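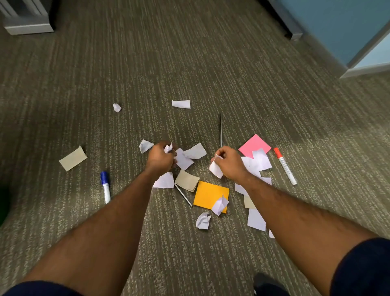
Omden Film Nights: Your Questions Answered

We get a lot of email in the weeks before a season opens, and much of it asks the same handful of things, so we've gathered the answers on one page. If yours is missing, write to us anyway. We do like hearing from people!

What kind of films do you show?

Mostly first and second features by directors who haven't had much of a release over here, with a short before each one. We lean toward small family dramas and odd comedies, and every season there is at least one documentary that somebody on the team has been going on about for months (last time it was Skudar, and yes, Giorgia was right about it).

Who picks them?

Giorgia Colombo and Fares Awad do the programming. They watch everything that comes in, all the way through, including the credits. We had 309 submissions for the current season and room for very few of them, so please don't take a no as a judgment on your film.

Where do the screenings take place?

At the Wikström, in the big hall upstairs. It seats 94, and the back two rows are raised, so if you're on the shorter side – as I am – those are the ones to head for. There is an elevator to the left of the ticket desk.

Do I need to book?

For an ordinary night you can usually walk in. For opening night and anything with a guest, please do book. When Sérgio Simões came to talk about Jaltside we had to turn away people who had driven quite a way, and I felt awful about it.

Are the films subtitled?

Anything not in English has English subtitles. Captions for English-language films depend on what the distributor sends us, so look for the "CC" note next to the title in the program.

Can I bring my kids?

Of course, if the film suits them. Many of the films we show have never been given a rating, so Fares writes a short note on each one about language, violence and so on. Do read it before you promise anybody a night out.

How long is the talk afterward?

We allow up to 60 minutes, though it's rarely that long. You're welcome to slip out after the film, and the guests are used to it.

How do I submit a film?

Use the form on the Submissions page and send a private viewing link with the password. Features should be finished, or very close to it, with picture locked. We close to new entries at the end of December and answer everyone by email. Please keep your synopsis under 500 words. Shorter is lovely.

I lost a scarf, glove or umbrella. Do you have it?

Quite possibly. Ask for Hidayah Wuisan at the ticket desk on any screening night and she'll bring out the box.

Page last updated 25 July 2023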